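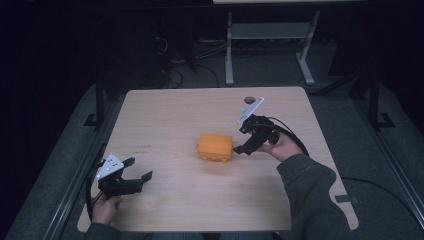
12/15/19

In August I moved to a smaller apartment, and since then I have wanted to write a few words about my table. I started this post two times before and deleted it, because it seemed to me too small a subject. But my sister told me that people read on the internet about much smaller things, so I try again.

The table is from Manura, a shop for used furniture behind the bus station. I went there to find a bookcase. The bookcases were all too tall for my ceiling, which is low on one side, and I was already going to the door when I saw the table standing under a pile of folded curtains. I asked the man if I could take the curtains away, and he said yes, but that I must fold them again if I did not buy. I paid 90 for the table and he gave me one of the curtains as a present. I did not need the curtain. I use it now to cover the bicycle.

It is a light wood, almost beige, and the corners are rounded. I say this first because my previous table had corners which were not rounded, and I had always a blue place on my leg at the same height. My doctor once asked me about it. With this table I can walk past in the dark and only touch it a little.

There are two things wrong with it, if you want to call them wrong. The first is a small round hole near one of the long edges. I don't know who made the hole. The man at Manura said it could be for a lamp, and his colleague said it could be for a cable, and then they discussed it between them for some minutes and forgot me. I have put the side with the hole away from where I sit. Sometimes a pencil rolls there and stops at it, so I suppose it has a use after all. My father, when he visited, wanted very much to close it with a piece of wood and glue. He had brought the glue with him in his bag, before he had even seen the table, from what I told him on the phone. I asked him to please leave the hole, and he was disappointed, and he repaired the bathroom door instead.

The second is a faint reddish mark on the surface. From the side it looks a bit like small letters that somebody tried to wipe away. I have tried to read it with my glasses and without my glasses. My idea is that a newspaper or a printed bag lay there for a long time with something warm on top of it, but this is only an idea. I tried soap first. Then I tried vinegar with water, and then a paste of baking soda, which I left for one hour. The mark became not weaker and not stronger. The wood around it became a little cleaner, and so for a few days it looked even more red to me. After this I stopped. If somebody knows a method that does not need sandpaper, please write it below. I don't want to use sandpaper, I know myself, I would begin with a spot the size of a coin and finish with the whole table.

Now to the real subject, the things which are on it.

When I moved I made a list of everything I packed, and the list had 171 lines. I am not proud of this number. A friend who moved in the same month told me she had 100 and that she was ashamed, so you can imagine how I felt. Many of the lines were small objects which I could not put in a group with other objects. You know this kind of thing. A key, but not for any door. A plastic cover which belongs certainly to some machine. For these I had one carton from Yüksel, the grocery store on my old street (it said "peppers" on it), and I carried this carton up myself, since I did not want to explain it to the men with the truck.

The carton stayed closed until October. Then I read an article which advised to take only one or two objects from such a box and put them in the middle of a clean table, and to look at them for a day, and then to decide. I liked this idea, because I am slow to decide and it allows me to be slow. So this is what I am doing now with the table. What comes out of the carton must stand on the wood for some time before it gets a place in the apartment or goes to the donation box.

The orange box was one of the first. It is more or less a rectangle, with soft edges, and the surface is a little rough in the way that printed plastic is rough. I wrote it in my list as "orange box (?)" and the question mark is still there. I asked in the family and everybody was sure that it belonged to another person in the family. My mother said that it was my brother's. My brother said that it was from our mother's kitchen. I have nothing against it, the color is friendly, and on the pale wood it looks better than it ever looked on a shelf between books. On a gray afternoon it is the first thing you see when you come in. The carpet in this room is gray also, so the orange has not much competition.

I gave it three days instead of one. After the first day I was sure it must go. After the second day I had begun to put it straight each time I passed, with the long side to the front, and I think when you begin to put a thing straight you have already decided. It stays. I don't have a place for it yet, but it stays.

With the yellow one it was more difficult.

I got it from the Jokar stand at a winter market, some years ago, as a present with a pair of gloves. The gloves I lost in the same winter. It is a small toy figure of plastic, round in the body, with two short feet and a very simple face: two dots for eyes, pink cheeks, and a mouth so tiny that you have to look for it. On the head it has something flat and wide, in layers, in a darker yellow, almost orange. I say it is a hat. My niece says it is a stack of slices of cheese and that I should be able to see this. We have not agreed. The hat, if it is a hat, is wider than the figure itself and goes out to one side, and I have never understood how it does not fall over. But it stands very well on its feet.

It had no function in the old apartment also. It stood on the radiator, then on the refrigerator, then in the bathroom next to the soap, where it got a white line from the water that I had to clean with a toothbrush. I had counted on it being an easy case. An adult person does not need a toy from a glove stand, I said to myself, and put it on the table, and went to make coffee.

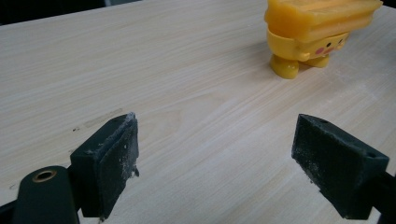 Tarık Ertürk wrote to me, after I had mentioned this on the blog in one sentence, that a thing with a face should never be put on trial together with things without a face, because the result is always the same and you lose only time. He advised to take all the faces out of the carton first, to give them one shelf, and to be strict with everything that remains. He has done it so when he emptied his aunt's house in Rullen, and he said that he kept eleven animals of porcelain and no lamps.

I have thought about this for a whole week. I believe he is right about the result, but I don't agree about the time. I liked to have the yellow figure on the table while I was eating my soup. It does not look at you directly, the face is a little turned, and this makes it a polite company. In the evening, when the lamp is on, the plastic looks a bit like wax, and I noticed for the first time that the feet have a shine. I had this thing for years and did not know it. I don't think I would have seen it on a shelf with the other faces.

So it stays also, and I know how it sounds. Two objects examined carefully, and two objects kept. My sister has asked how many are still in the carton and I changed the subject.

To be just to myself, the keys are gone. I took them to the man who makes keys at the corner and he was happy with them, for the metal. The plastic covers are gone too, except one, which I recognized on the last evening as the cover for the battery of my kitchen radio. For two years I held this battery in with tape. And I found a wooden spoon handle without a spoon, which had not even a line in my list, and which I threw away with no trial.

Two practical remarks for those who want to try the same. Wipe the table before you put something on it, with a cloth that is only a little damp, and follow the lines of the wood. And do not do it on the table where you also open your letters. I made this error in the first week, and the poor object on trial had the electricity bill on top of it, so I could not look at it with a free mind.

Next in the carton is something wrapped in a sock. It is heavy for its size and I don't remember wrapping it. I will open it after the holidays, when my father has been here again. He has already asked on the phone if the hole is still open.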